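Tidy-up demos, week three

The Lelletti set passed 400 usable episodes on Tuesday, all of them two-handed, all on the shelf and tabletop task.

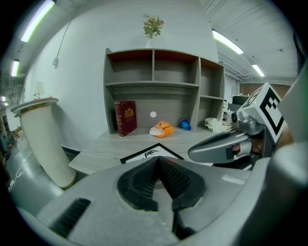 My rule so far has been one operator, two grippers, and a fresh layout for every take. The fresh layout is the slow part. In the first batch I kept putting the book back in nearly the same spot, and the policy learned the spot. It would reach for the left end of the bay whether or not a book was there. I now draw start positions from a short script and place things to match, including the awkward ones: cup on its side, bag crumpled, frame flat on the table.

The bag is still the worst object. It never has the same shape twice, so grasp points don't carry over between takes. I have set aside 896 takes in the plan for soft items alone and will probably need more.

Some notes on rejects. I threw out 26 episodes from the last batch. Most had tracking dropouts when one gripper passed in front of the other. A few were my fault: I paused mid-reach to think, and the model copies pauses very faithfully. If I hesitate for more than a second I stop and redo the take.

Files go through Briltix for time alignment, then get trimmed at both ends. The two grippers drift apart by a frame or two over a long session, so I resync every time I change batteries.

Next up is a second room with different lighting. I'm leaving the gripper pads alone until that's finished, as I don't want two changes in one batch.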